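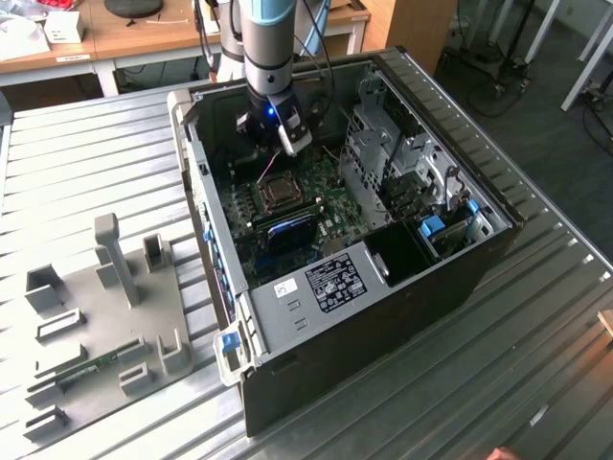 Part-time front desk person wanted, Dillmont computer repair shop

Hi, I'm Elin Ellis, and I own Pillis Computer Repair on the corner across from the Dillmont library. I fix things and I'm good at it. I am much less good at answering the phone while I fix things, so I'm looking for somebody to run the front counter with me starting in December.

You don't need to know how to repair a computer. If you can tell a laptop from a desktop and you're patient with a person who has just lost their vacation photos, we'll get along great!

What the job looks like

You'd be checking machines in and writing up the ticket. That means name, phone number, what it's doing wrong, and please, please whether they brought the charger. Then you call people when their stuff is ready, take payment, and keep the pickup shelf in some kind of order (it's alphabetical right now, in theory). We also sell used laptops, cables and a few monitors out of the front case, so there's a bit of light retail, and a delivery to unpack most mornings.

We closed 173 tickets last month, which was a lot for two people and a phone. The other person is Kaan Yalçınkaya, who does most of the laptop screens and all of the data recovery. He's quiet before 10 and very funny after lunch.

Hours and pay

It's 24 hours a week, split over four afternoons, noon to 6. I can move things for school schedules or kids if you tell me up front. Pay is $19.50 an hour to start, and I'll sit down with you after three months to talk about a raise. You get paid sick time from your first day and repairs on your own stuff at cost - your mom's stuff too, within reason.

I close for a week at the end of the year and you're paid your normal hours for it, even if you only just started.

Things I care about

Show up on time, or text me. Write neatly or type fast. Be kind to the folks who come in embarrassed because they clicked on something. And you have to be okay with private stuff staying private - we have people's whole lives on the bench back there, and I mean it when I say we don't snoop.

Spanish or Turkish would be a big plus. You should be able to lift a desktop tower onto the counter, or be happy to yell for one of us.

How to apply

Skip the cover letter. Send me a resume if you have one, plus a few lines about a time you dealt with a cranky customer (or were the cranky customer). Drop it off at the counter or use the contact form on this site and put "front desk" in the subject. I'll answer everybody, though it may take me a few days.

Come by after 3 if you want to look around first. Parking is free behind the building, and the back door sticks, so push hard.

Elin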